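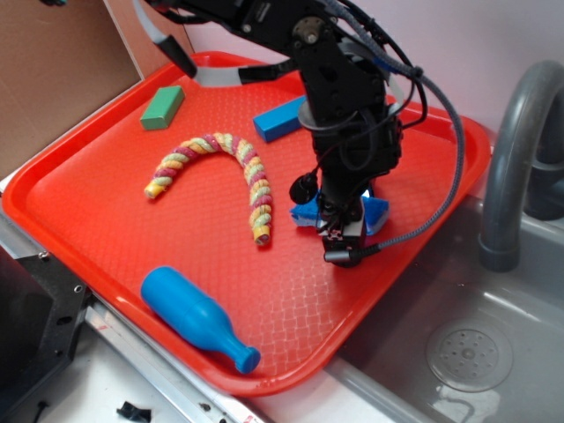 How a Farm Rule Becomes a Law

Search this site Go

A law about farming begins as a written plan called a bill. A member of Congress presents it, and a small group of members studies it and may change the wording.

The House and the Senate then vote. Both must pass the same bill before it goes to the President to be signed. Some farm bills are very long. One printed copy in the Parkham library has 621 pages.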